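Household Textiles, Unit 2
Knitted Garments: Laying Out, Folding and Storing
Handout for the evening group, Lalska
Prepared by Orvokki Savolainen

Please read before the practical part. Bring one knitted garment of your own, a large one if you have it. A small child's sweater is easier to fold but teaches you less.

1. Why knits are treated apart

A woven fabric has threads that cross each other and hold each other in place. A knitted fabric is made of loops. Loops open when something pulls on them, and they do not always close again. For this reason a heavy sweater on a hanger becomes longer in the body and gets two small bumps at the shoulders. The weight of the garment does the damage slowly, during the weeks when we do not look at it.

The rule for this course is therefore simple. Woven shirts hang, knits lie.

2. The surface

You need a flat place which is bigger than the garment with both sleeves open. At home this is nearly always the bed. A table is better for the back, but few of us have a table wide enough. Put a sheet under the garment if the blanket is rough or sheds hair. The sheet does not need to be ironed or pulled tight for this work.

Sort before you begin. Knits go on one side, other clothes on the other side, and only one knit is folded at a time. When two garments lie one over the other, you smooth the upper one and make creases in the lower one.
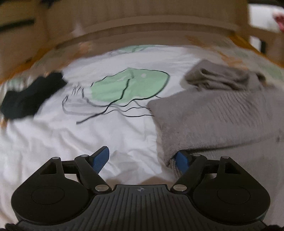 Védís Mogensen asked whether the ribbed parts should be stretched flat together with the rest, as she was taught at home. My answer is no. Ribbing is knitted to pull itself in, and it should be left at its own width. If you stretch it at every folding, the cuffs and the hem will become loose long before the body is worn.

3. Folding, the method we practice

Lay the garment with the front side down. Open the layers with the flat hand, from the middle to the outside. Do not take it by the corners and shake it.

Bring one side to the middle, then lay the sleeve down along the body. Do the same with the other side. Now fold from the hem upward, once for a thick knit and twice for a thin one. A thick knit folded twice makes a hard edge, and you will see this line across the chest when you wear it.

A cardigan is buttoned first, every second button is enough. A shawl or a wide wrap has no sleeves to guide you, so fold it in long strips and then roll it loosely.

4. Storing

The garment must be clean and fully dry. Wool which is put away with food or skin oil on it attracts moths, also when the stain cannot be seen. Heavy pieces go to the bottom of the shelf. Do not press the stack to make the door close.

In February we will open the boxes that the Dillach group packed and compare the folds. Please do not open them earlier.

5. Homework

Fold the same garment on two evenings, once on the bed and once on a table. Note the time and where the creases are. Work in pairs if you like. Blair Cairns and Shafiq Debnath already have the long mirror, please ask them for it.

Reading: Begović, the chapter on loops and tension, until page 267.
Room 30, same hour. The door code is 1074.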